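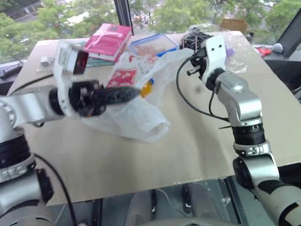

The left arm with the plastic bag in its gripper, the pink book and blue-rimmed tub further back on the table.

Hello Bo-ram,

Second update from the robotics club, and sorry it's a bit of a long one. We've had a good run since I last wrote!

The big job has been the shopping task, which the students voted to call Osesier (don't ask me how to say it, there are two camps). The idea is that the pair of arms clears a table of ordinary stuff, bags and cartons and books, without anybody setting the things out neatly first. Plastic bags are the horrible bit. They fold, they slide, they shine in the light from the window, and they bring whatever is next to them along for the ride. We've logged 317 attempts at the bag part so far and 199 of them ended the way we wanted, so there's plenty left to do, but at the start of term I'd have bitten your hand off for that.

The white gripper on the right arm still isn't earning its keep. The younger group, Grunis, want to use it to steady things while the left arm does the lifting, and they've drawn up a rather lovely plan on the whiteboard. I've told them to try it with books first and leave the bags to the older ones till after half-term.

Money: we've spent £858 of the grant. Most of that went on Driltine for the spare wrist cable and the replacement gripper pads, and the rest on shopping for the table (the students ate some of it, I'm afraid). The cables do need tidying, I know, it's on the list.

We now have 4 students who can start up and shut down both arms without me hovering, and they've begun teaching the others, so I get to drink my tea while it's hot. Attendance has held up nicely too, even with mocks coming.

Next up is the Ra challenge in December. We'd like to enter with the full table clear, bag included. Could you let me know if the travel can come out of what's left, or whether I need to put in a separate form? The coach firm wants a deposit from us fairly soon.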